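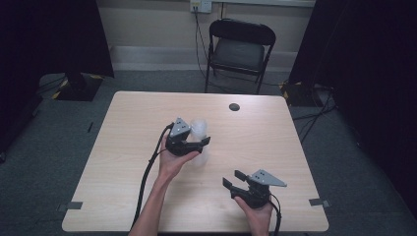
Wer Greifer vergleichen will, landet früher oder später beim Becher. Metallklötze und Holzwürfel packt inzwischen fast jedes Modell, und im Datenblatt stehen Schließkraft und Hub ohnehin nebeneinander. Ein durchsichtiger Kunststoffbecher dagegen gibt nach, sobald man ihn zu fest fasst, und rutscht, wenn man zaghaft bleibt. Für die Kamera ist er obendrein eine Zumutung: Auf der hellen Tischplatte mit ihrer Holzmaserung hebt er sich kaum ab, auch dann nicht, wenn ihn die schwarzen Finger des linken Greifers bereits halten. Bei Ganell, einem kleinen Prüflabor für Automatisierungstechnik, gehört er deshalb fest ins Programm.

Im November standen dort zwei handgeführte Greifer zum Vergleich, einer von Munetti, einer von Engelbrecht. Beide werden nicht an einen Arm geschraubt, sondern am Griff gehalten und über eine Aufgabe geführt. Die aufgezeichneten Bewegungen sollen später einem Roboterarm als Vorlage dienen. Damit die Messwerte vergleichbar bleiben, tragen die Geräte die gleiche dreieckige Metallplatte mit Bohrungen, an der sich Marker und Sensoren befestigen lassen. Die Platte stammt aus der Werkstatt des Labors.

»Im Katalog sehen die beiden fast gleich aus«, sagt Aurélien Leclerc, der die Versuche leitet. »Nach einer Stunde in der Hand sind es zwei verschiedene Werkzeuge.« Der Munetti liegt ruhiger, weil der Schwerpunkt nahe am Griff sitzt. Beim Engelbrecht wandert das Gewicht nach vorn, was man beim Umsetzen kleiner Teile merkt und beim Einschenken noch deutlicher. Dafür lässt er sich feiner dosieren. Der Weg vom ersten Kontakt bis zum festen Griff ist länger, und der Becher behält seine Form.

Das Programm besteht aus 14 Aufgaben. Aufnehmen und Abstellen machen den Anfang, dann folgen Stapeln, Umdrehen und die Übergabe vom linken an den rechten Greifer. Die Übergabe trennt am schärfsten. Für einen kurzen Moment halten beide Geräte den Becher, und wer zuerst loslässt, entscheidet über den Versuch. Insgesamt kamen 3703 Durchgänge zusammen, verteilt auf sechs Bediener. Jeder arbeitete mit beiden Modellen, links und rechts im Wechsel, damit die stärkere Hand das Ergebnis nicht verfälscht.

Auffällig war, wie viel vom Kabel abhängt. Beide Hersteller führen Strom und Daten in einer einzigen dicken Leitung aus dem Gerät. Wird sie zu kurz gelegt, zieht sie am Handgelenk, und die Aufzeichnung zeigt ein leichtes Verkippen, das mit der Aufgabe nichts zu tun hat. Das Labor lässt sie inzwischen in einem weiten Bogen laufen. Eine Akkuversion hat Munetti angekündigt, vorführen konnte man sie noch nicht.

Schwierigkeiten machte auch der Controller. Verwendet wurde für beide Greifer ein Ditton, der die Fingerstellung mitschreibt und mit dem Kamerabild abgleicht. Mit der Werkseinstellung lief die Fingerstellung dem Bild merklich hinterher – bei Holzwürfeln kein Problem, beim Becher schon. Leclerc änderte die Pufferung und ließ die ersten beiden Aufgaben wiederholen. Seitdem stimmen die Zeitstempel.

Eine Rangliste gibt das Labor nicht heraus. Wer vor allem feste Teile greift und lange Schichten aufzeichnet, ist mit dem Munetti gut bedient. Für dünnwandige Behälter spricht mehr für den Engelbrecht, auch wenn die Hand früher ermüdet. Bei seinen Fingerbelägen sieht Leclerc allerdings Nachholbedarf: Sie waren nach gut der Hälfte der Durchgänge so glatt, dass er sie tauschen musste. Der Vergleich mit neuen Belägen läuft noch.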